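05/06/2025

Open day at Ernel. Left the house early, parked in the overflow lot, got a visitor badge that would not stay clipped. The hall is smaller than the invitation made it sound. Four stations, a coffee table, and a row of chairs facing a screen that played the same safety clip all morning.

Station one was palletizing. Nothing new since the August visit, except that the light curtain has moved closer to the conveyor. Station two, labeled Mollov on the floor plan, was a vision check for bottle caps. The operator let us put our own caps under it. It passed mine, which had a nick in the rim. I wrote that down and he watched me write it down.

Spent most of the visit at station three, the Wista cell: one arm, two-finger gripper, wrist camera, mixed small goods to be sorted by hand-guided teaching and then replayed. The handout gives 2,412 logged picks for the cell and a fault list of 44, without saying what counts as a fault. I asked whether a dropped part that gets picked again is one fault or none. The answer was that it depends on the log version.

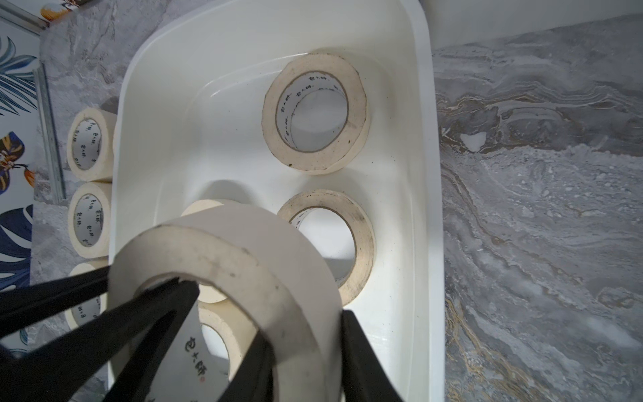

My interest in the cell is grip selection on ring-shaped parts, the same trouble we have with bearing spacers at work. There are two obvious choices: close on the outside diameter, or put one finger through the bore and pinch the wall. The outside grip needs a wide stroke and clearance on both sides. The wall pinch needs less stroke but a decent line into the hole. With the masking tape they used the second, one finger through the core and the other against the outer edge, and held the roll upright over the bin. I would do the same with our spacers, though ours are steel and a good deal less forgiving about finger pressure. Rolls standing on edge suit this grip. One lying flat would need a different approach angle, and I did not get a clear answer on how the teaching handles that.

Also asked about force limits. They set a current limit on the gripper motor and have no sensor in the fingertips. Fine for tape. For spacers I would want at least a width check after closing, to tell a held part from a missed one. The controller apparently reports finger position, so this is a few lines of code and no hardware.

Station four was the Yatsenko cart, which follows a painted line and stops for feet. It stopped for mine.

Took the spec sheet, item 426 in their catalog. No price on it. To do: measure the bore on the small spacers, check finger thickness against it, write to Ernel about the fault definition. Home by three. The badge is still in my coat pocket and has to be mailed back.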